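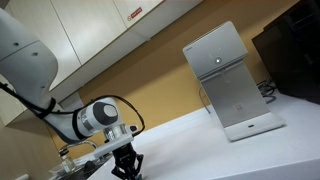

Fontaine à poser Rainer, finition argent et blanc, sur plan de travail blanc.

Fontaine à eau de comptoir Rainer — Trimura
Référence 588
Disponible sur commande

La Rainer est une fontaine à eau à poser, destinée aux cuisines de bureau, aux salles de pause et aux petits logements. Elle se place sur le plan de travail, le long du mur, et ne demande ni meuble dédié ni découpe. Le boîtier supérieur est de forme carrée, la zone de service est en retrait et le socle est plat. Une carafe ou un verre haut y tiennent sans qu'il faille les incliner.

Commande

Un seul bouton rond, lumineux, en façade du panneau supérieur. De petits repères sont placés au-dessus. Un appui bref lance le débit, un second l'arrête. Un appui long permet de choisir le volume : verre, gobelet ou carafe. Le dernier volume choisi reste en mémoire après une coupure de courant.

Bac d'égouttage

Le bac blanc se trouve à la base de l'appareil. Il se retire par l'avant et se vide dans l'évier. Lavage à la main, eau tiède et liquide vaisselle, pas de lave-vaisselle. En usage de bureau, comptez un vidage par jour. Le panneau arrière métallique se nettoie avec un chiffon doux, dans le sens du brossage. Évitez les éponges abrasives et les produits chlorés, qui marquent la surface.

Emplacement

Choisissez un plan stable et de niveau. Laissez 80 mm libres derrière l'appareil pour le passage du câble et la ventilation. La proximité d'un évier est pratique pour le remplissage et le vidage, mais la fontaine ne doit pas se trouver sous le jet du robinet. Sous des meubles hauts, vérifiez que le couvercle du réservoir peut s'ouvrir entièrement avant de fixer l'emplacement définitif. Le surplus de câble s'enroule contre le mur, jamais sous le socle.

Filtration

La Rainer utilise la cartouche Curnel, vendue séparément ou par lot. Durée d'utilisation : 154 jours, à réduire si l'eau est très calcaire. Après la pose d'une cartouche neuve, faites couler et jetez les deux premiers réservoirs. Les anciennes cartouches Jamier ne sont pas compatibles — le pas de vis est différent — et aucun adaptateur n'est prévu.

Caractéristiques

Type : fontaine de comptoir à réservoir
Coloris : argent et blanc
Réservoir : 7 litres, amovible
Alimentation : secteur, prise avec terre
Raccordement au réseau d'eau : non
Cartouche : Curnel

Contenu du carton

Fontaine, réservoir, bac d'égouttage, notice en français. La première cartouche n'est pas fournie.

Livraison et retours

Les commandes passées avant midi sont préparées le jour même. L'appareil peut être retourné s'il n'a pas été mis en eau et si l'emballage d'origine est complet. Pour une commande de plusieurs fontaines, demandez un devis par le formulaire de contact et indiquez l'adresse de chaque site.

Pièces détachées

Réservoir, couvercle et bac sont disponibles à l'unité. Les bacs commandés depuis avril portent une nouvelle référence, mais restent compatibles avec les fontaines plus anciennes.

Fiche mise à jour le 2026-08-24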